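Início | Quem somos | Cursos | Oficinas | Contactos

Julho – por Zulema Maldonado

Quem somos

A Escola Técnica Plesevora dedica-se ao ensino da arrumação, da organização de espaços e da preparação de bancadas de trabalho. Funciona desde 2000 no edifício Indcombe e recebe, em cada ano letivo, 135 formandos, repartidos por 9 turmas. A direção pedagógica está confiada a Kendra Petrenko.

O ensino assenta na prática. Os formandos aprendem a dispor, a recolher e a devolver ao seu lugar os objetos de uso corrente, segundo procedimentos escritos que a escola revê no final de cada ano.

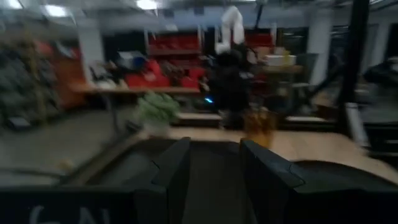
A oficina principal é partilhada por todas as turmas e rege-se por um regulamento próprio, aprovado pelo conselho escolar. O material de exercício é levantado no início da sessão e conferido no fim. As caixas de arrumação vermelhas, dispostas em filas nas prateleiras por detrás da bancada comprida, servem de referência às primeiras aulas do curso – é com elas que se ensina a classificação por frequência de uso. Nas mesas de madeira clara realizam-se exercícios com objetos comuns, entre os quais uma planta de folhagem verde.

O inventário geral da escola compreende 3463 peças e pode ser consultado na secretaria.

A Plesevora mantém protocolos de estágio com a Gosselin e com a Hustton, que acolhem formandos do último período. As candidaturas são apresentadas por escrito, em impresso próprio, e apreciadas por ordem de entrada. As visitas às instalações carecem de marcação prévia junto da secretaria.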